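Working Practice Forum > Handheld Grippers and Demonstration Recording > Draft practice note, section 2: work at a table beside an open drop

tesen_standards
Posted 2018-05-09

The Tesen working group invites comments on section 2 of the draft practice note for recording demonstrations with handheld grippers. Section 2 applies where the table stands next to a railing, a stair opening or an atrium. The present wording is as follows.

2.1 The operator shall hold both grippers before the recording is started and shall not set either one down until it is stopped.
2.2 The marker cube on each gripper shall be checked for dirt, lifting edges and looseness at the start of each shift.
2.3 No object shall be passed over or placed on the railing.
2.4 Cables attached to the object being handled shall be secured or shall be recorded as part of the object.
2.5 Persons other than the operator shall remain outside the reach of both arms.
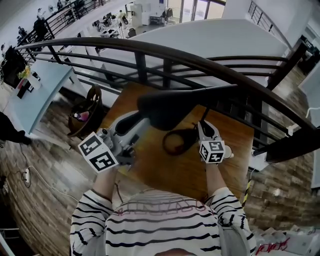 The group received most of its earlier comments on 2.4. Several sites stated that securing a cable changes the task, and that a brake or lamp cable which moves freely is exactly what the recording should contain. The group has therefore kept both options open. Comments are requested on whether the choice should be left to the operator or fixed in the session plan.

Comments should quote the clause number. General remarks on the value of the note may be placed in the other thread.

pallau_site_lead
Reply 1

On 2.4, our site supports fixing the choice in the session plan. When the decision was left to operators, we obtained recordings of the same object with the cable taped in one session and free in the next, and the log did not say which was which. We reviewed 1,647 recordings last November and had to set aside a large share of them for this cause alone.

We also ask that 2.3 be made stronger. The current text covers passing and placing. It does not cover an object that slides off the table toward the opening. A raised strip along the far edge of the table would deal with this and costs very little.

k_bench_ops
Reply 2

I cannot agree with the raised strip as a requirement. A strip at the far edge interferes with low approaches, and operators begin to lift their wrists to clear it. The recordings then show a motion that no one would use on a plain table. If the table is too near the railing, the table should be moved. I would support a minimum distance in 2.3 and no mention of a strip.

I agree with the previous poster on 2.4.

pallau_site_lead
Reply 3

Moving the table is not always possible. Many of us work on upper floors where the usable space runs along the railing, and a minimum distance would close those positions completely. I would accept "strip or minimum distance, as stated in the site plan."

stovthorpe_safety
Reply 4

The Stovthorpe office has reviewed the draft and offers the following comments.

Clause 2.1 conflicts with our own rule that an operator must be able to release a gripper at once if an object begins to fall. An operator who has been told never to set a gripper down will try to catch a falling object with it. We propose: "shall not set either one down until it is stopped, except to prevent injury or damage."

Clause 2.2 should apply to separate marker cards as well as to cubes. A card held up by hand bends easily – a bent card may still be detected while giving a poor position, and such an error is harder to find than a missed detection. Cards should be mounted on a stiff backing and replaced when creased.

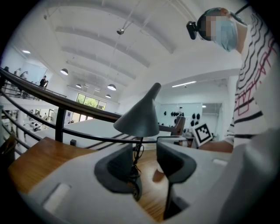 Clause 2.5 is not workable as written when a second person must present a marker or reset an object. We suggest that the second person be named in the session plan, that the grippers be held still while that person reaches over the table, and that motion resume only on a spoken signal. Two persons who know each other well tend to drop the signal after the first hour. It should be mandatory.

Finally, the draft is silent on the floor below. Where people may walk or sit beneath the opening, the site plan should state what is done to keep that area clear, or should limit the objects to those that cannot pass through the railing.

k_bench_ops
Reply 5

The spoken signal is reasonable. I have reservations about limiting objects by whether they pass through the railing. An object can go over the top as easily as between the bars, and the operator will read the rule as permission for anything large. Weight would be the better test.

tarawneh_rec
Reply 6

Speaking for the Tarawneh recording group: we support the Stovthorpe exception in 2.1. We would add that any recording in which it is used must be marked in the log and kept. Under our earlier practice such recordings were deleted, and we lost the only evidence of how the drop had happened.

We do not support daily inspection of cubes under 2.2. Our sites run two shifts, and the cubes are fixed with screws. Inspection once a week has been sufficient for over two years.

stovthorpe_safety
Reply 7

Screws do not prevent dirt or scratches on the printed faces. The check takes less than a minute per gripper. We maintain our support for the draft wording on frequency. The point about weight in Reply 5 is accepted, and we withdraw our text on objects passing through the railing.

tesen_standards
Reply 8

The group thanks all posters. The next draft will contain the exception in 2.1 with the logging duty from Reply 6, the extension of 2.2 to cards, and the session plan wording for 2.4. A weight limit and a clause on the floor below will be added to 2.3 in brackets for further comment.

The raised strip and the frequency of inspection remain open. Sites that hold records on either matter are asked to send them to the group before the next draft is issued. The thread will stay open until then.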